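Trays, bowls and the shared table: speaker notes
Talk to the Olard housekeeping and catering meeting, July session

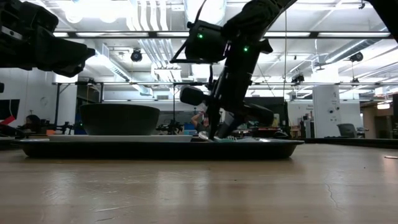 Opening

Good morning, and thank you for making the time. I have been asked to speak on the use of serving trays in our shared rooms and on the care of the wooden tables beneath them. The talk takes 9 minutes. Questions are welcome at the end.

Slide 1: the tray as a working area

On this slide a wide black tray stands on a light wooden tabletop. A dark bowl sits on a flat white piece in the left half, and smaller items lie towards the right.

Point to make: the larger piece has its own side of the tray. We ask all sites to keep to this. Bowls and plates go to the left, small items to the right, and nothing is stacked on top of the small items.

Mention that small things are easily lost behind a raised rim. Staff clearing a tray should look straight down into it before carrying it away. At the Bindero site, cutlery has twice gone out with the food waste.

(Pause. Ask whether other sites have had the same trouble.)

Slide 1, continued: the table surface

Draw attention to the wood in front of the tray. There is a long light scratch at the lower left with a shorter one below it, and there are pale scuffs. A thin wavy line runs down the right-hand side and looks rather like a crack.

Do not speculate on how old the marks are. The purpose is to show what should be written in the room book. An entry should give the table number, the position of the mark and its length. "Table worn" is not sufficient.

Slide 2: the clearing routine

Read out the steps in full.
Remove small items first and place them in the cutlery box.
Lift out bowls and plates singly.
Lift the tray with both hands. It must not be slid across the wood.
Wipe the table along the grain with a damp cloth, then dry it.
Check the edges of the table for anything left behind.

Slide 3: stock and replacement

We hold 2,851 trays across 6 sites. The order placed with Hendriks will bring the total to 3,700. Trays with a chipped rim should be withdrawn now and returned to the Penance store with a label attached. Sites should not repair them locally.

Closing

Room books will be collected on 2024-08-10. Please make sure that entries are complete and legible by then. Spare copies of the clearing routine are on the table by the door.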